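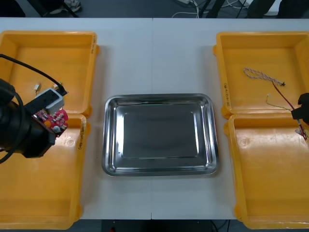

ieva_lepik
Just back from the Idley bus hearing and I have to share, because the council finally released the ridership numbers! Route 2 carried 3,687 riders in January, way more than the 1,684 they quoted when they wanted to cut it. My kitchen looks nothing like the tidy white tables up top, with the steel tray sitting between the yellow ones, but I've spread the printouts over every surface and I love it. Somebody sat on these figures for months and I want to know who.

koppel_rider
Great news, but careful. The low number was weekdays only. It says so in the footnote.

ieva_lepik
Fair, I missed the footnote! Still, why would you leave weekends out of a cut that includes weekends?

Marcelino Cuesta
Because Cloris runs the weekend buses under a separate contract. I don't think anyone hid anything. The council asked a lazy question and got a lazy answer.

flondau_east
Disagree with Marcelino. Merike Mägi asked for the full count twice and got the same sheet back both times – I was in the room.

Marcelino Cuesta
OK, I didn't know she'd asked twice. That's worse.

koppel_rider
Does the petition still count? We had roughly 2,000 names.

ieva_lepik
Yes!! It goes in with the minutes. Comments are open until 30/06/2026, and you can write in even if you signed. Please mention the early bus, it barely came up tonight.

flondau_east
Will do. My sister takes the early one to the hospital, so I'll get her to write too.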